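NOTICE OF CONTINUANCE
A short story

The Istance Public Water Authority wishes to inform residents of the lower valley that the matter of the second bell has been reviewed, and that the review is now open for reading at the front desk.

Residents will recall that the bell at Resari Reservoir has been rung each evening for 110 years. The practice is set out in the founding charter, which requires one stroke for each foot of water above the sill. In a dry year the keeper may ring only 5 strokes. In the wettest year on record the keeper of the day rang 43, and was granted an extra day of leave.

The second bell was first reported in November. It was heard shortly after the first, from the direction of the water, and it gave a different number. The Authority received letters on the subject and answered each of them in the usual form. The form stated that sound carries strangely over open water, and that no further action was planned.

Rukhsana Niazi, then in her second year as keeper, did not accept the form. She began a ledger. In the left column she wrote the number she had rung, and in the right column the number that came back. Her entries are neat and make no comment. By the end of the winter the right column had stayed the same for every night of its length, while the left had risen and fallen with the rain.

The ledger was passed to the Office of Records, where it was read by Intan Sopacua. She noted that the number on the right matched the height of the church tower at Ndlovu, the village that was moved when the valley was flooded. The tower had been left standing. The bell, according to the contractor's receipt, had been taken down and sold for 3,000 dollars, and the sum had been entered in the Authority's accounts under sundries.

Ms. Sopacua asked to see the bell's bill of delivery. There was none. She asked who had signed the receipt. It had been signed by the keeper.

The two employees met at the reservoir on the evening of May 26, 2023. Their joint statement is brief. It records that the air was still, that Ms. Niazi rang the proper number, and that she then stepped back from the rope and waited. The second bell rang. Ms. Sopacua, who had been told what to expect, asked that it be entered in the statement that she had removed her hat.

The Authority has considered what is owed in such a case. The charter speaks of one bell and one keeper, and does not speak of an answer. Counsel has advised that an answer is not forbidden – and that a practice observed on every night of a keeper's ledger may be treated as a custom of the place.

It has therefore been resolved that the right column shall be kept. A new ledger has been ordered from Cakska, bound in the same green cloth as the old. The sum formerly listed under sundries has been moved to a line of its own, which bears the name of the village.
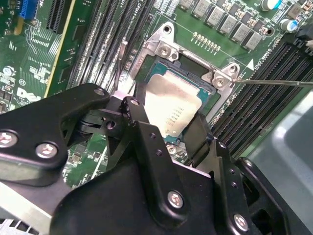 Residents who hear the second bell are no longer asked to write in. They may, if they wish, stand still until it has finished. Ms. Niazi remains in her post, and the gate at Resari will be left unlocked for one hour after dusk for those whose families came from Ndlovu.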